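Category: Workplace Automation | Safety

Loubna El Khatib wrote the kitchen rules for robot arms at Zandwood, and she keeps them short. The current version has 12 rules. The draft from July had 29.

"People stopped reading after the first page," she said. "So I cut it."

Her first rule is that an arm treats every container as if it still has food in it – lid open or shut.
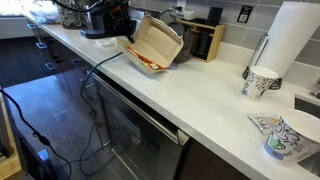 Who may restart an arm after a stop? Only the person who pressed the stop button, once they have checked the counter.

El Khatib also wants cables kept off walkways and grip force logged each shift. Nyberg, a supplier, asked her to drop the log. She refused.

"It takes 3 minutes," she said. "I read them all."

4 shares | 2 comments
Contact | © Mundov | Back to top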